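Chapter 7
Surfaces at Home and at Work: How Wood Finishes Behave 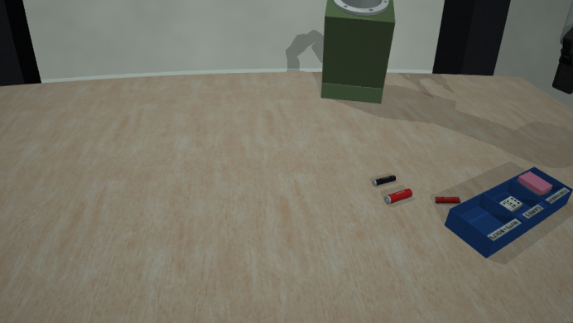 7.1 Why we study the finish separately

In the previous chapter we considered wood as a body: its weight, its grain, its movement when the air becomes damp. In this chapter we consider only the thin outer part. A person who buys a table looks at this part first, touches it every day, and complains about it when something goes wrong. The wood under it may be in perfect health, and still the owner will say that the table is ruined.

The word "finish" is used in everyday speech for two things, and the student should keep them apart. It can mean the material that we put on the wood, such as oil, wax or varnish. It can also mean the final look of the surface, as when we say that a piece has a matte finish. In this book, when only the look is meant, we write "appearance."

A finish has several duties. It slows down the passage of water into and out of the wood. It keeps dirt from entering the pores. It changes the color, sometimes very little and sometimes a lot. Finally, it takes the small damages of daily life in place of the wood, and for this reason we must expect that it will wear out. A finish which has worn thin after many years has not failed.

7.2 Two large families

All the finishes treated in this chapter belong to one of two families. Penetrating finishes go into the wood and stay mostly below the surface. Film finishes remain on top and form a skin. Linseed oil is the usual example of the first family, and varnish of the second.

The difference is easy to feel with the fingertips. On an oiled board the grain can still be felt. On a board with three coats of varnish the fingers slide over the skin and meet the wood nowhere. The difference is also important for repair. A scratch in an oiled top can be sanded lightly and oiled again in the same place. A scratch in a film usually shows its edges after repair, and the worker must often treat the whole top in order to hide them.

Some products are sold as a mixture of both families. They contain oil, varnish and a thinner in proportions that the maker does not always print on the can. We return to them in section 7.6.

7.3 The workshop in Drandby

Several exercises in this chapter use the records of a small repair workshop in Drandby. The workshop wrote down every tabletop which came in for surface repair, together with the kind of finish and the complaint of the owner. The records contain 174 tabletops. In 100 of them the complaint was a mark left by water or heat. The others came with scratches, stains from ink or food, sticky areas, and fading from the sun.

The student should read such numbers with care. People bring a table to a workshop when they cannot help themselves at home, so light scratches on oiled wood are surely less common in these records than in real kitchens. It would be a mistake to decide from the records alone that an oiled table is scratched less often than a varnished one.

7.4 White marks and dark marks

Owners describe nearly every mark as "a ring." The first question of the repairer must be about its color.

A white mark is generally in the film. Moisture has entered the skin and made it cloudy, and the wood below is usually clean. Many white marks become weaker if the table is left alone in a dry room for some days, so it is wise to wait before sanding. A dark mark is generally in the wood itself. Water has passed through the finish, often with a little iron from a can or a flower pot, and has reacted with the tannin. Waiting does not help here. The film must be removed over the mark before the wood can be treated.

Exercise A. Take 2 offcuts of the same oak board. Oil one and varnish the other, and let both dry for the full time given on the can. Put a wet steel washer on each and leave it overnight. Write down the color of each mark, and try to remove it with sandpaper of grit 200 or the nearest grade you have. Keep the offcuts, as they are needed again in section 7.5, where we measure how the thickness of a coat changes the result.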